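Progress report to the Duvidow Fund, gripper comparison
February 7, 2021

Well, we are further along than I feared when I wrote to you last, so I'll start with the good bit. Both grippers are mounted, wired and talking to the same controller, and I've stopped having nightmares about the Trakier cable. You asked for plain words and no glossy brochure, so this is me at my desk with a cup of tea.

The Broltau gripper has had most of the arm time so far. It closes gently, it goes where it's told, and its worst fault is a slow start after a pause. The Trakier one is quicker but fussier about its settings (I lost a whole morning to one wrong number in a file – my own typing, I'm afraid). To date we have logged 2097 tries at turning or pressing something, and 1159 of those were good enough to count under the rules we agreed with you. I'd hoped for better, but the misses are nearly all on small round things, and that is useful to know!

The toy cooker has become our main test piece, as its knobs are small and close together. We record from a fixed camera across the room and from a small one at the wrist.
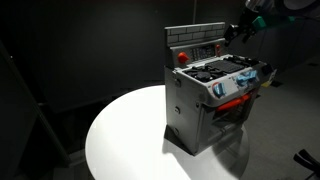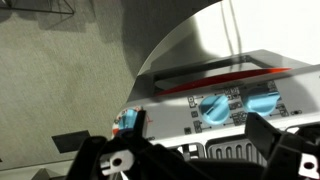 Light blue knobs, from the wrist camera and from across the room: 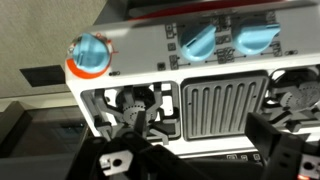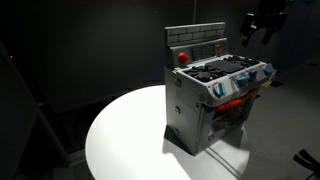 On cameras, then, I've changed my mind since the proposal. I wanted to spend the money on a better room camera, and I now think the wrist one deserves it. When I go back over failed tries, the room view tells me that we missed and the wrist view tells me by how much. The sharper lens from Sveinbjörnsson would cost 22 pounds more than the one we budgeted for, and I'd like your blessing to buy it.

Lighting is still a headache. A strong lamp gives crisp pictures and very heavy shadows, and the software sometimes takes the shadow for an edge. I'm trying a softer lamp next, and a bit of paper over the old one if that fails.

Still to do: another 1000 tries with the Trakier gripper, the same knobs in the same order, and then a proper side-by-side table for you by April. Spending is on track apart from the lens. I'll send the log files separately – they're too big for this form.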